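Flasetti's free e-waste weekend comes with a few catches

2025-07-31

Flasetti council says its new electronics drop-off will keep old computers out of landfill and cost ratepayers nothing. The second half of that claim deserves a closer look.

The scheme, run under contract by Pitex, opens next weekend at the Entili Road transfer station. Households can bring in up to 12 items each at no charge. Desktop computers, laptops, printers and monitors are accepted. Televisions are not, although they made up most of the pile when the council tried a similar weekend in May.

That trial was described at the time as a great success. It collected 593 items from a shire that, by the council's own estimate, has several thousand unwanted devices sitting in sheds and spare rooms. How many of the 593 were repaired, stripped for parts or simply shredded has not been published. The council says the figures are "being finalised", as it did in June.

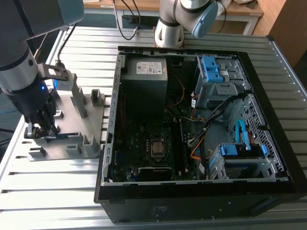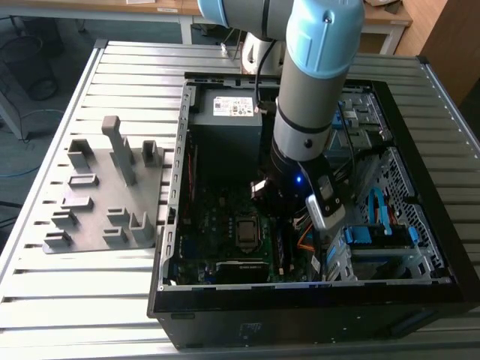
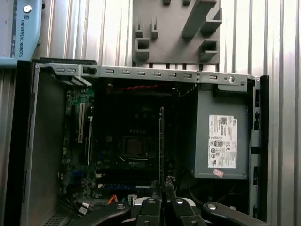 A desktop computer with its case open. Desktops are among the items accepted free of charge.

Pitex says working parts will be set aside for reuse and the rest sent to a processor interstate. It would not name the processor, or say what share of last time's haul travelled that far.

Then there is the money. The council's budget papers list a $200 monthly site fee and a separate "handling contribution" with no amount beside it. Asked what the contribution was for, a spokesperson said it covered handling.

Residents in Dinus, a drive of around 60 kilometres from the station, will get no collection of their own. They have been told to car-pool their old gear, which may be optimistic given the state of the road.

Anyone dropping off a computer is responsible for wiping it first. Pitex will not issue certificates of data destruction to households, only to businesses, and those cost extra.

The station will be open from 8 am to 2 pm on both days. Enter from the northern gate.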